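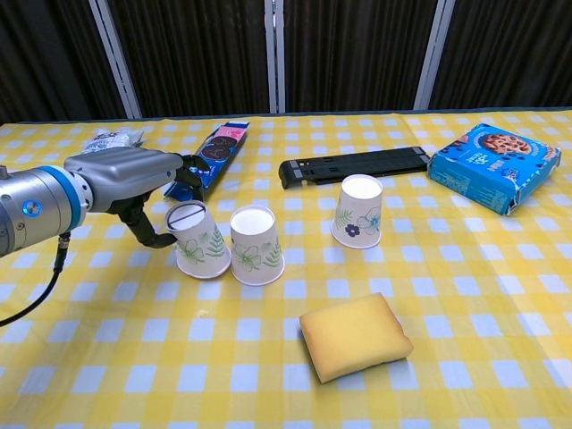 Paper cups on a gingham tablecloth.

Students back from Bilitow with full notebooks and a few new words

It was getting on for nine in the evening when the bus from the airport finally pulled up outside Willska School, and the parents who had been waiting in the parking lot with blankets and thermoses gave it the sort of cheer you usually hear at a ballgame. Off came the students, tired and talking all at once, home from the October study trip to Bilitow.

The trip is the longest the school has run so far, with seven nights spent in family homes around the old harbor. Mornings were given over to language lessons with the teachers at Mirani, a small study center up the hill from the ferry dock, and the afternoons belonged to the town itself – the fish market, the rope workshop, the public gardens and, on the one truly rainy day, a very long lunch.

Iqra Lodhi, who teaches geography and led the group, had asked every student to keep a handwritten journal and to leave the phone in a bag until dinner. She expected a fight over that and got only a little grumbling. By the third night, she said, a couple of the quieter ones were reading their pages out loud to their host families, mistakes and all, and being fed extra dessert for it.

The big outing was the walk up to the lighthouse at Rillum, which has 198 steps inside and a narrow balcony at the top where you can see both sides of the bay. Leonardo Grasso, a tenth grader who had never been on a plane before this trip, admitted he stopped twice on the way up and pretended to be looking out the windows. "My host grandmother does it every spring and she's 81," he said. "She told me that at breakfast, so I couldn't really turn around." He has already written to her, and is hoping his spelling holds up.

Families paid $901 per student, with the rest covered by the school's travel fund. The spring bake sale and the secondhand book tables brought in nearly $492 toward museum tickets and ferry rides, and Ms. Lodhi would like everyone who baked, bought or carried boxes to know how much that was appreciated over there, especially on the ferry, which the students voted to ride twice.

Pages from the journals will be up in the front hallway through the end of the term, along with the maps the students drew of their own neighborhoods in Bilitow. Visitors are welcome to stop in after classes. Families thinking about next year's trip can pick up an interest form at the main office, and students from Mirani hope to come our way in the spring, so host homes will be needed too – a spare bed and a bit of patience at breakfast are all it takes.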